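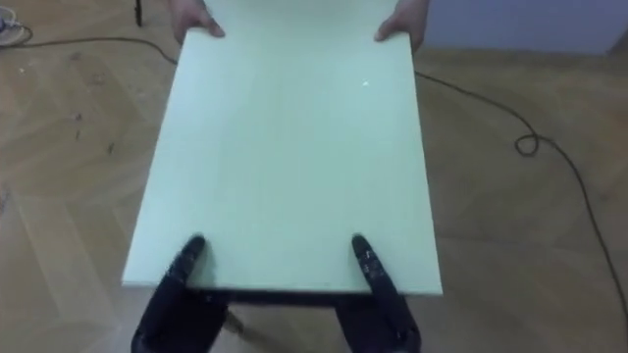
Ein Erbbaurecht trennt das Eigentum am Gebäude vom Eigentum am Boden. In Dutow soll diese Trennung die Entwicklung des Gallardo-Geländes ermöglichen, das seit der Stilllegung der Gießerei brachliegt. Die Stadt behält die Grundstücke, die Projektgesellschaft Rurirar errichtet darauf Gewerbehallen und Wohnungen und zahlt einen jährlichen Zins. Das Kreditinstitut Olludis finanziert den Hochbau.

Der Vertragsentwurf sieht eine Laufzeit von 50 Jahren für die gewerblichen Baufelder vor. Der Zinssatz beträgt vier Prozent des Bodenwerts, für geförderte Wohnungen zwei Prozent. Angepasst wird nach dem Verbraucherpreisindex, erstmals nach sieben Jahren. Ein Verkauf hätte der Stadt sofort Liquidität verschafft, ihr aber nach der Übertragung nur noch den Bebauungsplan als Steuerungsinstrument gelassen. 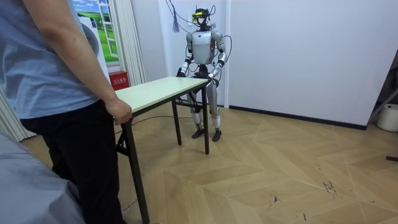
Rangfolge im Grundbuch

Der schwierigste Teil der Verhandlungen betraf den Rang. Das Erbbaurecht selbst muss an erster Stelle im Grundbuch des Grundstücks stehen, das schreibt das Gesetz vor. Im Erbbaugrundbuch dagegen konkurrieren der Erbbauzins der Stadt und die Grundschuld der Bank. Steht der Zins vorn, bewertet die Bank ihre Sicherheit niedriger und verlangt mehr Eigenkapital. Tritt die Stadt zurück, kann ihre Forderung in einer Zwangsversteigerung erlöschen.

Gelöst wurde das über eine Bestehenbleibensklausel. Olludis erhält den Vorrang, die Reallast der Stadt bleibt bei einer Versteigerung gleichwohl bestehen und geht auf den Ersteher über. Rückstände sind davon nicht erfasst. Für sie hinterlegt Rurirar eine Bürgschaft. 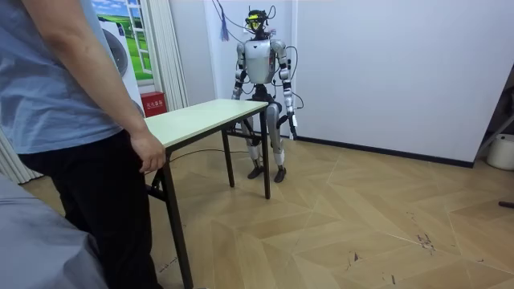
Lesezeit: 4 Minuten

Offen ist die Entschädigung bei Zeitablauf. Für Wohngebäude zur Versorgung minderbemittelter Bevölkerungskreise gilt eine gesetzliche Untergrenze von zwei Dritteln des Verkehrswerts. Bei Gewerbebauten sind die Parteien frei. Der Entwurf sieht für die Hallen einen Ausschluss vor, was die Instandhaltung in den letzten Vertragsjahren unattraktiv macht. Die Stadt verlangt deshalb eine Rücklage, deren Höhe im September festgelegt werden soll.

Hinzu kommt die Bodensanierung. Im südlichen Teil des Geländes liegen Formsande aus dem Gießereibetrieb, die vor Baubeginn ausgehoben werden müssen. Die Kosten trägt zunächst die Stadt, Rurirar erstattet sie anteilig über einen Zuschlag zum Erbbauzins.

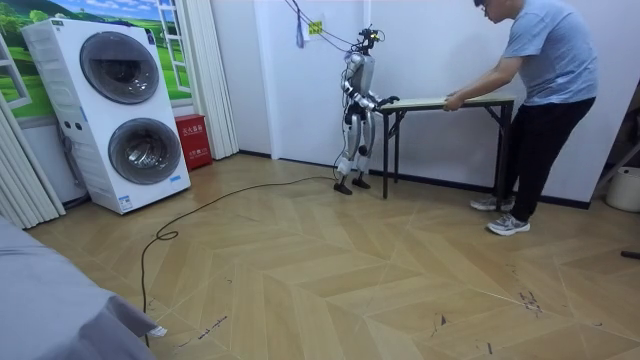
Berkay Yalçınkaya hält diesen Zuschlag für falsch konstruiert: Wer Sanierungskosten in den laufenden Zins verlagere, mache sie indexpflichtig und belaste damit am Ende die Mieten. Sauberer sei eine Einmalzahlung bei Übergabe des jeweiligen Baufelds. Im Entwurf ist eine solche Variante als Anlage enthalten, allerdings ohne Betrag.

Der Rat entscheidet über den Vertrag, sobald das Wertgutachten für die nördlichen Baufelder vorliegt.

Kommentare

hallenmieter: Interessant wäre, wie die Indexklausel an die Gewerbemieter weitergegeben wird. Bei uns stand das erst im Nachtrag.

K. aus Dutow: Zum Heimfall steht im Text kein Wort. Was passiert, wenn Rurirar nicht fristgerecht baut?

Nordfeld: Verkaufen wäre einfacher gewesen. Die Verwaltung bindet sich über Jahrzehnte Arbeit ans Bein.

grundbuch_leser: @Nordfeld Dafür gehört der Boden hinterher noch der Stadt. Mir ist das die Arbeit wert.

Zuletzt aktualisiert: 29. April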